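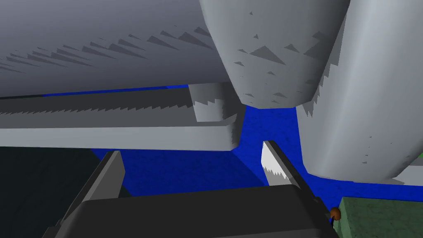
The acceptance test for household duties was held on 7th September, in a rented unit behind the Allgate outlet stores, and it was scheduled to run until the machine passed or the lease ended.

The assessor had done this work for nine years. She had tested dishwashers, then floor cleaners, then a device for folding fitted sheets that was withdrawn after its second demonstration. She brought a stopwatch, a clipboard and a sandwich. The form on the clipboard had been written by Clirnum, the insurer, and it had 200 lines. Each line was a chore. Beside each chore were two boxes, Done and Not Done, and a narrow column headed Remarks.

The machine was a Morgan. Skitanix had built it, and Skitanix had sent an engineer to stand next to it. He wore a lanyard and carried a laptop open on his forearm, the way a waiter carries a tray.

"It has practiced all of these," he said.

"On real dishes?"

"In simulation. It has put away the dishes 1311 times."

"How many did it break?"

"The dishes in simulation don't break," he said. "They leave the counter and we reset them."

She wrote this under Remarks, although no chore had been attempted yet and there was strictly no line for it.

The test kitchen had a sink, a counter, a rack, a set of drawers and a table with four chairs. Line 1 was to take a cup from the rack and place it on the shelf. The Morgan rolled to the rack and stopped. Its arm came up, went out over the cups and stayed there. The assessor started her stopwatch. After a while the hand opened, lowered itself over the nearest cup, closed, and lifted. The cup rose with it. The Morgan turned to the shelf and set the cup down with the handle facing the wall.

"Eighty-one seconds," she said.

"There's no time limit on line 1."

"No. I just write it down."

She checked Done.

Lines 2 through 9 were also cups and plates. The machine did six of them. On line 5 it placed a saucer on top of a glass, looked at it for some time, and moved on. On line 8 it picked up a plate that was already on the shelf and put it in the rack. The engineer typed something. The assessor checked Not Done and asked what he had typed.

"A note to ask why."

"Who answers it?"

"Another system reads the log and gives a probable cause."

"And what does it say?"

He scrolled. "It says the plate was in the wrong place."

They continued. By eleven the Morgan had wiped the counter, including the part where the assessor had left her sandwich. It wiped up to the sandwich, lifted the sandwich, wiped the area beneath, and put the sandwich back within an inch of where it had been. She had not seen a machine do that before. She looked at the form to see which line covered it. Line 31 said Wipe counter. She checked Done and wrote, under Remarks, moved lunch and returned it.

Line 32 was to wring out the cloth. The Morgan held the cloth over the sink in one hand. It had only the one hand. It squeezed, and water came out of the bottom, and it squeezed again and less came out. Then it let go and the cloth lay in the sink.

"Is that wrung?" said the engineer.

The assessor picked up the cloth and wrung it with both hands. A good deal more water came out. She showed him the sink.

"We could argue that wringing is a matter of degree," he said.

"You could write to Clirnum."

"How long do they take?"

"In May I asked them whether a bath mat is a rug," she said. "I'm still waiting."

She checked Not Done.

The afternoon was laundry. The form assumed a household of four, and someone at the unit had provided the clothes of a household of four, bought in bulk and washed once so that they would behave like clothes. They were in a heap on the table. The Morgan was to sort them, fold them and carry them to the drawers. It approached the heap and took out a sock. It held the sock up, turned it, and laid it on the left side of the table. It took out a second sock and laid it on the right side.

"Those match," said the assessor.

"It isn't certain of that."

"They're both gray."

"It has a threshold," the engineer said. "At training they gave it 632 socks with slightly different grays, so that it wouldn't be careless. Now it's careful."

The Morgan went on taking socks from the heap. It laid each one apart from the others. When the table was full it began on the chairs, and when the chairs were full it stopped in the middle of the floor with a sock in its hand and its arm out. The assessor's stopwatch ran. She ate half of the sandwich.

"Can it ask for help?" she said.

"It can, but asking counts against it on your form."

"Where does it say that?"

He came around to her side and read the form with her. They read the front and then the instructions on the back. The instructions said that a chore was Done if the household was left in the condition it would have been in had a competent adult performed the chore. There was nothing about asking.

"I always assumed," he said.

"Turn it on, then."

He typed for about a minute. The Morgan's status light went from white to yellow. It rolled forward until it was an arm's length from the assessor and held out the sock.

She took it. She looked over the table and the four chairs, found the one that went with it, rolled the pair and put the pair in the machine's hand. The Morgan carried it to the top drawer, opened the drawer, put the pair in, closed the drawer and came back. It picked up another sock from the table and held it out.

They did the socks that way. It took twenty minutes. She found the matches and it did the carrying, and after the first few pairs it no longer waited for her to reach out but placed the sock directly over her open palm and let go at the right height. The shirts went the same way. It could lay a shirt flat very well, with the sleeves out straight and the collar up, and it could not make the second fold. She made the second fold. It took the shirt from her with its fingers under the bottom edge so that the fold held.

"I'm not sure who's doing the chore," the engineer said.

"The drawers are full," said the assessor. "The table's clear. What would it look like if a competent adult had done it?"

"Like that, I suppose. But a competent adult did do it. Some of it."

She thought about this with her pen over the boxes. At home she had a husband who dried and did not wash, and a son who would carry anything anywhere if it was handed to him. Under the instructions as written, neither of them would have reached line 40. She had never thought of the house as failing.

She checked Done for laundry, lines 60 through 74, and under Remarks she wrote, with one person present. Then she went back up the form to line 32 and read it again. She took the cloth out of the sink, soaked it and gave one end to the Morgan.

"Tell it to hold on," she said.

"It doesn't need telling. It holds on to whatever it has."

She twisted. The Morgan's hand stayed where it was, and the water ran out of the cloth in a steady string until there was none left to run. She let go of her end. The Morgan considered the cloth, moved to the rail beside the sink and hung it there, slightly off center.

She corrected the box and initialed the correction.

At five the lights in the Allgate parking lot came on. They had reached line 112, which was to change a bed, and there was no bed. The unit had ordered one and received a crib. The engineer offered to run the bed in simulation and show her the result on the laptop. She said that the form did not allow for it. He said that the form had not allowed for the other thing either, until they had turned it over.

She turned it over again and looked, to be fair to him.

"It says household," she said. "Is there anybody living in yours?"

"In the simulation? No. There's a kitchen and some blocks."

"Then no."

He closed the laptop. The Morgan had gone back to the table, where one sock was left that had no match. It picked the sock up and held it out, first toward the assessor, and then, when she was slow in putting away her clipboard, toward him. He looked at it for a moment and put it in his pocket.

"Line 113 tomorrow," said the assessor. "Bring a mattress."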